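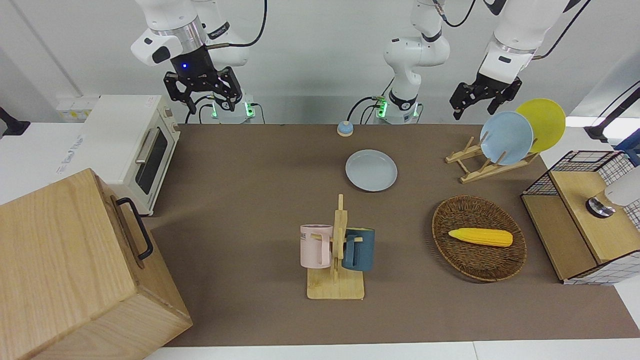 Toaster oven and plates

Reusing 189 scans from the Pleketville archive: does the scan carry its own copyright? The source prints are public domain. Kermani export, no rights field filled in.

Endport
Faithful copies of flat works usually get no new copyright in the US. Contract terms are separate – check the download page.

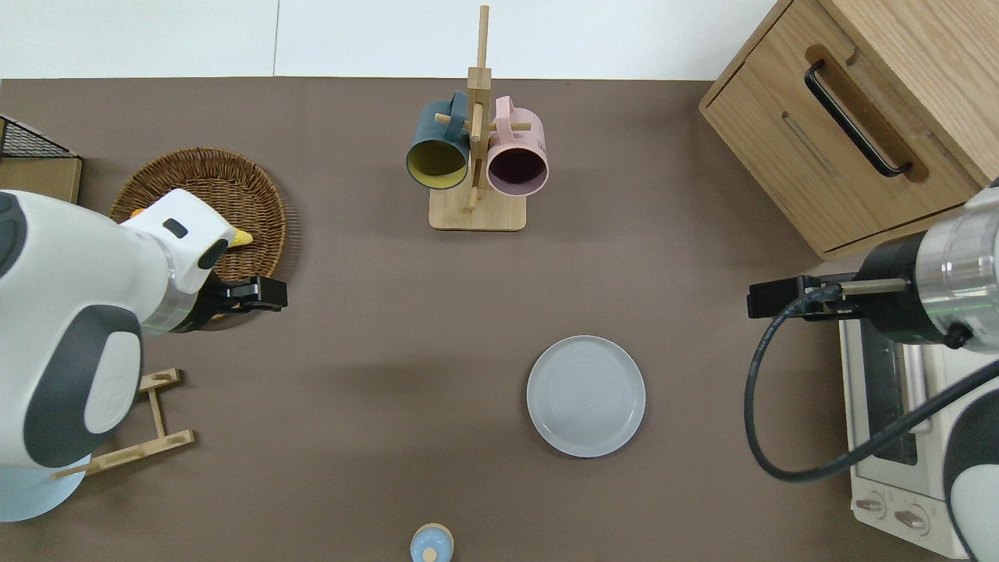

Britano: terms only bind whoever accepted them. I reused 12 maps on that basis.

Is a credit line still required?
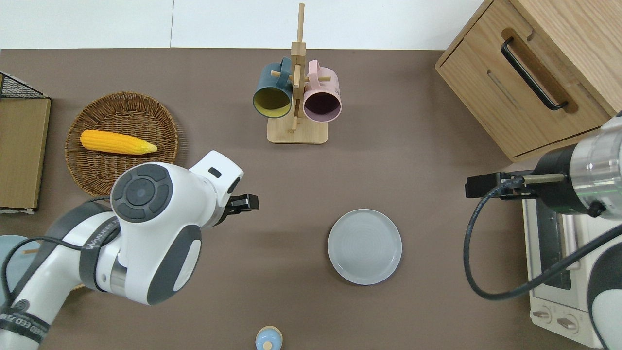

Does the rights field accept a plain note? It takes up to 100 characters, so use a standard statement URI and put the note in the description.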